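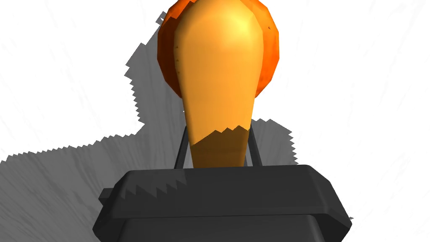
Tramberg writes planning software for robot arms, and most of its work starts in simulation. The newest release, Gamik, decides how to pick up an item and where to carry it. Narrow parts get tried first. An orange, bulb-shaped object is held by its thin neck, with one finger on each side, and Gamik scores that grip before the arm may travel. Each test layout is run 200 times with small changes in position.

Grip scoring used to be a separate tool called Plirnley. It took 44 seconds per item - too slow for daily use. 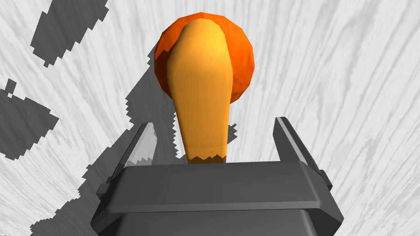

Why does the planner check a grip again after the arm starts moving? Small errors in position add up, and a second check lets the software correct them early.

Doorways were the next job. The Ostapchuk module plans for both arms and the base together, and it was rewritten in September.

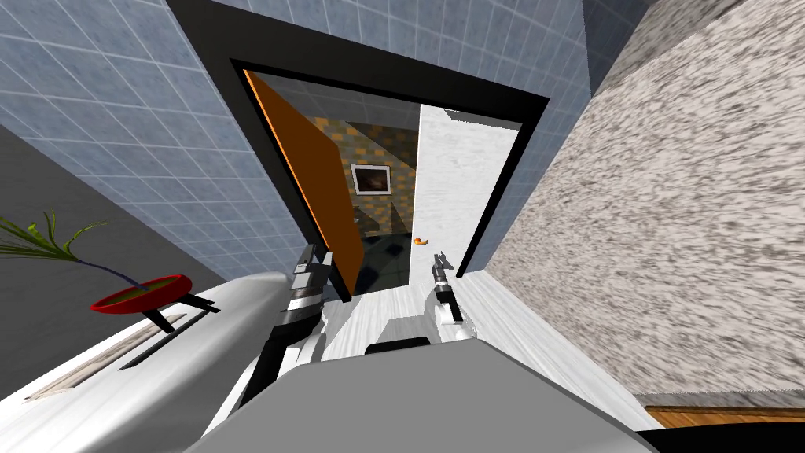
The old version planned one arm at a time and then looked for collisions. The new one keeps a 7-centimeter margin on all sides and drops any path that breaks it. The next update will let users set that margin themselves.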